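Upholstered headboard, channels or plain? And where do you stop with the bedding

beka_594
Posted in Bedroom
We're replacing the bed frame in September and can't agree on the headboard. I like the stitched vertical channels, my husband says they'll be full of dust within a month. Budget is 799 for the whole frame. Anyone living with one?

Santosh Joshi
Had a grey one for four years. Brush attachment on the vacuum, top to bottom, done. Dust isn't the problem. Hair oil is. Get a darker fabric than you think you want.

hevard70
Disagree, dust is a problem if you have a cat. I went back to plain wood and paid 400 for it. Wipes clean.

beka_594
No cat here. What about bedding colors against grey? I keep ending up with white and I'm tired of it.

Sunita Tripathi
Ours is grey with the vertical stitching and a bit of light wood trim on the top edge. I use a sage-beige duvet with it and I don't find it dull. Still deciding about blue on top. My sister thinks it's too much color.

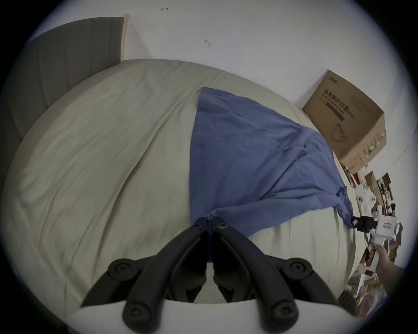

Grey headboard, sage duvet, blue cloth over one side. Box still to go out.

Santosh Joshi
I'm with your sister. Sage and grey is enough.

hevard70
I'd keep the blue but fold it flat across the foot of the bed. Spread out at an angle it just looks like laundry.

Sunita Tripathi
Folded across the foot it ends up on the floor by morning. Tried it with the last one.

beka_594
I like the blue, for what it's worth. Is the wood trim solid or veneer?

Sunita Tripathi
No idea, sorry. I'll look for the paperwork tonight.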